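Call for participants: what people pack when they move

Dralance is looking for 60 people who have moved to Testby or the villages nearby from somewhere else, and who remember what they brought with them. You may have come from another country or from another part of this one. You may have arrived last year or in childhood. We want to hear what went into the bags, what stayed behind and what became of it all.

The interviews will be used for a book and a listening room at the Wuditz building, both planned for next April. Taking part is paid. You do not need to have done anything like it before.

What the project covers

Dralance collects first-hand accounts of ordinary life in the town. Earlier rounds dealt with school dinners, night work and rented rooms. The present round is called Carried Here and deals with luggage and clothes.

Most records of people moving are made up of forms: dates, addresses, jobs. They say very little about the practical side. Someone had to decide whether to bring the winter coat or the good shoes. Someone had to sit on the lid to get it shut. People often remember these details well, even when they have lost track of the year, and they are seldom asked about them.

We are interested in small moves as well as large ones. If you came forty miles with two bin bags and a holdall after a divorce, your account is as useful to us as that of someone who came by sea with a trunk.

Who can take part

You can take part if:

You are aged 18 or over.
You live in Testby or within the area covered by the 614 bus.
You moved here from somewhere else at any point in your life.
You can remember some of what you or your family brought.

We would particularly like to hear from people who moved as students, people who came for seasonal work and stayed, people who moved into care or sheltered housing, and people who have moved back to the town after a long time away. Our earlier rounds had too few men over 70 and too few people under 25, so please pass this on if you know someone.

You cannot take part if you were interviewed for the rented rooms round. Your account is already in the collection and you will get a separate letter about using it.

Couples and relatives who moved together can both apply. You will be interviewed separately and each paid in full. Accounts of the same move often differ and we leave them as they are.

What counts as luggage

Anything you carried your things in. We have already heard about tea chests, pillowcases, a pram, army kitbags, fruit boxes, laundry bags and the boot of a borrowed car. Suitcases are the most common answer, and here we would like as much detail as you can give. Was it hard or soft? Did it close with a zip, a strap or catches? What colour was it, and did you choose it? Who had it before you? Many people tell us they picked a bright case so that they could find it again at the airport, and then kept it for years after the zip had started to stick.

If you still have the case or bag, please tell us on the form. You will not be asked to give it away. We may ask to borrow it for the listening room, and you are free to refuse.

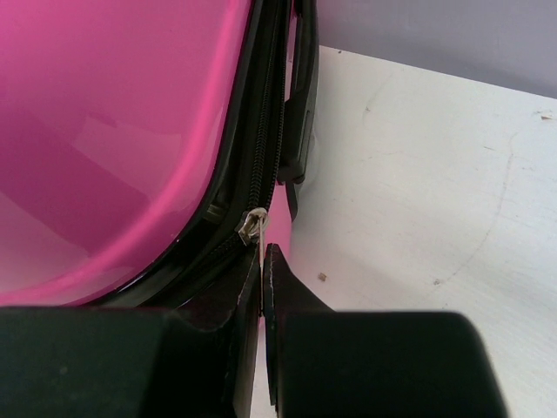 What you will be asked to do

There are three parts. You can do the first without going on to the others.

Part one is a written list. You write down everything you can remember packing, in any order, using up to 500 words. Spelling does not matter and you can write in any language. If you would prefer to speak your list, ring the office and we will take it down over the telephone.

Part two is an interview. It lasts up to two hours with a break in the middle. The interviewer will have read your list and will go through it with you. Expect questions such as: where was the bag kept while you packed it? Did anyone help, or get in the way? Was there something you took out at the last minute? What did you wear on the day? Which item did you use first when you arrived? The sound is recorded. We do not film interviews.

Part three is a group afternoon with five or six other participants. You bring one item of clothing or one object that made the journey, or a photograph of it, and talk about it for a few minutes. Tea and sandwiches are provided. Please say on the form if there are things you do not eat.

About the clothes

Clothes take up more of the written lists than anything else, and they are the part people find hardest to set down. It can help to think by person first and then by season. Parents usually remember the children's clothes better than their own.

Please include the things that seem too dull to mention: vests, work trousers, school socks, the jumper nobody liked. Patterns and colours are useful to us. So are clothes that were in fashion for a single summer, camouflage prints, football shirts, anything with bright yellow on it that you would not wear now. If you brought clothes for weather that never came, or for a job you did not get, put those down too.

Tell us how things were packed, if you remember. Some people fold, some roll, and a good number put everything in a pile and push. We would also like to know about clothes that were passed on after you arrived, cut up for cloths or kept in a drawer.

Do not wash, mend or iron anything for the group afternoon unless you want to.
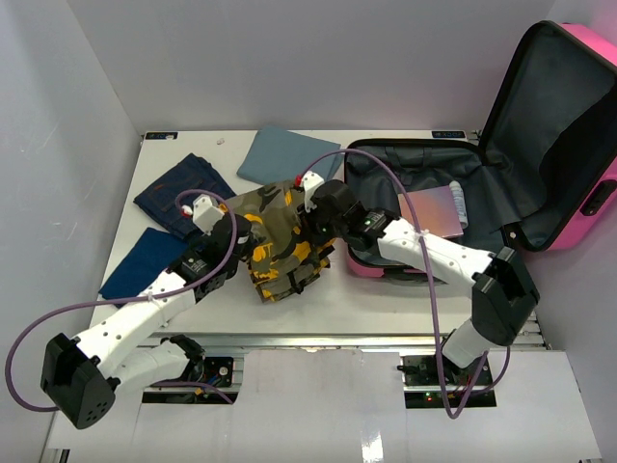
Payment and expenses

You will receive 60 pounds for the interview, paid by bank transfer or in cash on the day. The group afternoon is paid at the same rate. There is no payment for the written list alone, but everyone who sends one in will receive a copy of the book.

We refund bus fares, parking and the cost of a taxi if you cannot use the bus. Keep your receipts. If you look after someone and need to pay for cover while you are with us, tell us beforehand how much it will be and we will add it to your payment.

If you receive benefits, a payment like this one may need to be reported. We can give you a letter stating the amount and what it was for. We cannot advise on your own case.

Where and when

Interviews take place at the Wuditz building, Room 103, on the first floor. There is a lift from the side entrance. The 614 stops outside. We can also come to your home if that is easier, provided there is a room where we can shut the door.

Interview times start at 10am, 1.30pm and 5.30pm. The evening times fill up first. Group afternoons run from 2pm to 4.30pm.

Children are welcome in the building but we have no one to mind them. A friend or relative may sit in on your interview if they agree not to join in.

Languages and access

Interviews can be held in English, Indonesian, Amharic, Polish or Portuguese without an interpreter. For other languages, including British Sign Language, we book an interpreter and pay for them. Please do not bring a family member to interpret.

A hearing loop is fitted in the interview room. Large-print forms are available at the desk. You can have the questions a week ahead if that would help you. You can stop for as long as you like at any time.

Some people's moves were not chosen, and some were dangerous. You will never be pressed on how or why you left. Before the interview you can give us a list of subjects to stay away from, and the interviewer will keep to it.

What happens to your account

Your recording is typed up and posted to you. You have six weeks to correct it, cross things out or withdraw. After that it goes into the Dralance collection under your own name, a first name only, or a different name. The choice is yours.

Short passages may appear in the book. The book is being designed and printed by Seyoum, who will see only the passages chosen for it and will not have your address or telephone number. Nothing is passed to an employer, landlord or government office.

You can withdraw after the six weeks as well, and we will take your recording out of the collection. We cannot take it out of books that have already been printed.

Who runs it

Suryani Wattimena leads the round and does most of the interviews. She worked on the night work collection and edited the booklet that came out of it. Herman Sembiring deals with the forms, bookings and payments, and is the person to ask for if you ring.

How to apply

Pick up a form from the front desk of the Wuditz building, from Testby library or from the driver's rack on the 614. You can also ring the office between 9.30am and 4pm and Herman will fill in the form with you. It asks for your name, how to reach you, where you moved from, and a few lines on what you remember packing. Please do not send objects or original photographs with the form.

We reply to everyone within three weeks. If more people apply than we have places for, we choose so as to get a spread of ages, distances and decades. People who are not chosen for an interview can still send in a written list.

Questions we have been asked

I was four when we came. Is that too young?
No. Tell us what you remember and what you were told, and say which is which.

We lost our luggage on the way. Can I still apply?
Yes. Write down what was in it.

I have moved nine times. Which move do you want?
The one that brought you to Testby. If you left and came back, choose whichever you remember better.

Can I apply for my mother, who does not write?
Yes, if she agrees. Put her name on the form and your own number as the contact. She will need to give her consent herself at the interview, and this can be done by speaking.

Do I have to own anything from the move now?
No. You can come to the group afternoon with nothing in your hands and talk about something that has gone.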